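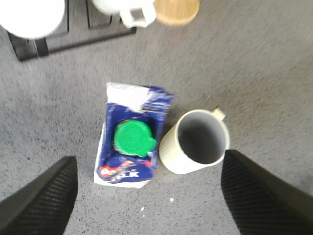 Blue and white milk carton with the green cap. Rinse, crumple, reuse.

Milk cartons, and other stuff I quit throwing out

Quick one today, I've got paint drying in the garage. Got a bunch of emails after the freezer post so here's the kitchen and workshop list all in one place. Some of these are old, some I only started doing last November. Skip whatever doesn't fit your house.

Rinse first

Cold water, not hot. Hot water cooks the milk film onto the inside and then you've got a smell that doesn't leave. Fill a third, cap on, shake hard, dump. Do it again. Then a squirt of dish soap and let it sit while you do the other dishes. Upside down on the rack overnight with the cap off.

If it still smells the next day, baking soda. Spoonful, warm water, an hour.

Freezing soup and stock

Cut the top off a clean carton, fill it, leave a good inch for the ice to push up. Fold foil over the top, rubber band. When it's solid peel the carton off like a banana and bag the block. Stacks way better than tubs. Label the bag BEFORE it goes in the freezer, marker won't write on frost.

I do mine in 400 ml amounts becuase that's lunch for two here. Freeze chili flatter than soup or the middle takes forever to thaw.

Stock you want for gravy – freeze it in muffin cups, pop them out, bag them.

Grease

Don't pour it down the sink. You know this. Stuff some newspaper in a carton, let the pan cool some, pour it in, close it up, trash. Coffee grounds soak it up too if you're out of newspaper.

Seed starting

Lay the carton on its side, cut out one long panel, poke holes in what's now the bottom. Tray under it. Good for lettuce and green onions, too shallow for tomatoes. For tomatoes stand it up and cut it in half instead. Bury the stem deeper than you think.

Don't use garden dirt inside. Gnats. Ask me how I know.
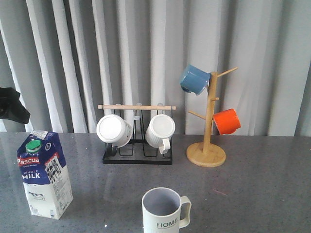 Whole milk, gable top. The screw cap kind pours neater.

Milk that's about to turn

Pancakes, first choice. Biscuits second. Mashed potatoes if you're using it tonight. You can also freeze it, pour some off first so it has room, shake it good after it thaws. Fine for cooking and cereal, I don't like it in coffee.

Sour smell but date's fine? Your fridge door is too warm. Milk goes on a shelf, toward the back. Ketchup can live in the door.

If it's chunky, it's done. Out.

Oven stuff

Baked-on cheese on the oven floor: salt on it while it's still warm, leave it, scrape it next day with an old plastic card. Racks go in the bathtub on a towel you don't care about, hot water, one scoop of dishwasher powder, overnight.

Foil on the rack below a pie, not on the oven floor. Mine scorched the enamel that way and it never came off.

Cookies browning too fast underneath, double up the sheet pan. And get an oven thermometer, mine runs hot, set it at 400 and it blows right past.

Counters

Speckled counters hide crumbs. Nice until you set down a wet glass and get paste. Wipe with your hand first, dry, you'll feel what you can't see. Then damp cloth, then dry cloth. The dry cloth is the step people skip and it's why you get streaks.

On stone no vinegar, ever. A drop of dish soap in a spray bottle is plenty. I bought the Perix spray once and went back to dish soap, it was okay, just smelled like a dentist.

Sticky ring from syrup: lay a hot wet cloth on it and walk away. Comes right up.

Curtains by the kitchen

They hold grease. Shake them outside once a month, wash them every season. Cold, gentle, and rehang them damp so the weight pulls the wrinkles out. If the rod sticks, rub a candle stub along it. Wax paper works too but you have to redo it.

Sandpaper, since someone asked

Store it flat. Mine lives in an old accordion file, one pocket per grit. 200 for between coats, 400 for the last pass, and 700 I hardly touch unless it's a tabletop. Write the grit on the back of every piece you tear off or you'll be guessing later. I still forget.

Clogged paper, press a crepe rubber shoe sole on it while the sander's running. Cleans it right up. Wear your glasses.

Paint

Cut a carton down to a cup for touch-up paint. Holds a brush, squeezes to a spout when you want to pour back. Water based only – I wouldn't trust it with thinner.

Save a dab of every wall color in a small jar with the room name on the lid. I've got one from Pugh hardware that says "hall??" and that's no help to anyone.

Roller break for lunch? Plastic bag, squeeze the air out, in the fridge. Good till tomorrow.
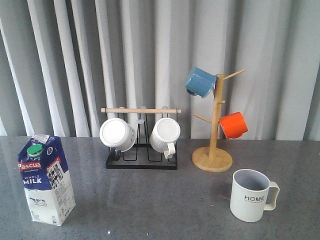

Loose screws and drawer bits

Cartons again, cut down short, all the same height so they sit in a drawer without tipping. Staple two together if they slide. Screws by length, not by type, I tried it by type for years and could never find anything.

Anything you take apart goes in its own carton with a piece of tape on it saying what it came from. Do it right then. You won't remember.

Stripped screw hole: toothpicks and wood glue, snap them off flush, let it dry, screw back in. Did all the hinges at the Skistdale place like that and the doors still hang straight.

Stuck screw cap

Wide rubber band around it, twist. If your hands are bad get a jar gripper, I found mine at the Drotstead flea market for next to nothing.

Saved caps go in a jar. Good under a wobbly plant pot, and they keep a glue tip from drying out if you press a bit of putty inside.

Sticky labels

Cooking oil, ten minutes, wipe, then soap. Hair dryer for the ones that tear.

More next time, I have a list going for the laundry room. Send me yours if you've got a good one for dryer lint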